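Heltent Produce Bagging Set

Data card, version 2, September 2024

Summary

Heltent is a set of short recordings of one household chore: moving fruit and vegetable items from a bin into a zip bag. It holds 800 episodes. The subject of the set is the bag and what goes into it. Bags are soft, clear and easy to shift by accident, and items of different shapes settle in them in different ways. Version 1 came out in April and used open bowls instead of bags. The two versions share no episodes and should not be merged without checking the task labels.

Contents

- 800 episodes of bagging, stored in 24 folders
- one task sentence per episode
- a list of the items requested in each episode

Each task sentence names the items in the order they were requested. Most are short, such as "put the eggplant and the pepper in the bag." A few name a single item. Spelling and capital letters in the task sentences have been cleaned up since the April release.

The table

All episodes were set up at the Plikton site on a gray tabletop with a marbled pattern. The walls are plain and pale. The supply bin stands toward the back and the bag lies farther forward, left of the middle. The exact position and angle of both may change between episodes, so do not rely on fixed coordinates for either one.
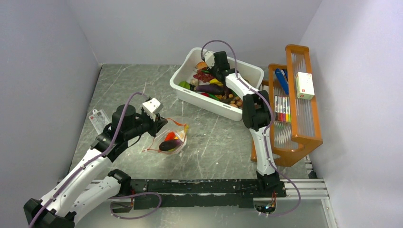 The bag

The bags are clear plastic zip bags with an orange-red edge along the opening. The colored edge is useful for finding the opening, because the rest of the film is transparent and picks up reflections. A pale item under shiny film can be hard to make out. Annotators were told to mark such items as "unclear" when they could not name them with confidence.

Bags are not flattened between items. Wrinkles and folds are left as they fall. Closing the zip is not part of the task, and an episode ends when the last requested item has been released.

The items

The produce is toy food. The item list uses everyday names: eggplant, pepper, grapes, nuts. Where a toy could be read as more than one vegetable, the list gives a color and a general name, for example "green vegetable." We kept these general names on purpose. Please do not replace them with guesses if you publish a changed copy.

The same kind of item can be in the bag and in the bin at the same time. A label of "eggplant" therefore does not point to one single object. Use the episode's item list together with the location field, which is set to "bin," "bag" or "table."

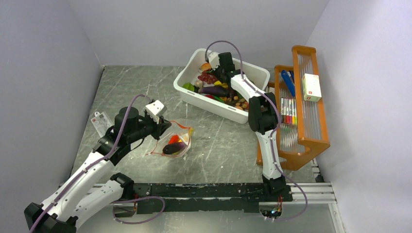 Eggplant and pepper at the bag, with a second eggplant and red grapes in the white bin.

Labels

Every episode has 7 label fields:

episode_id
task_text
items_requested
items_start
items_end
location
notes

The notes field is free text and is often empty. It records things like a bag that slid, an item that rolled onto the table, or a request that was repeated.

Known problems

Small items are labeled less reliably than large ones, mainly the brown pieces in the bin. Some are nuts and some are other toys, and the labels do not always separate them. Items at the bottom of a full bin are left out of items_start when they could not be seen.

In two of the folders the task text says "sack" where the others say "bag." The meaning is the same.

Related sets

Vik covers setting out plates and cups. Cumimach covers folding small cloths. Both use the same field names, but their location values are different.

Changes since version 1

Bowls replaced by zip bags. Location field added. Notes moved from a separate file into the episode labels.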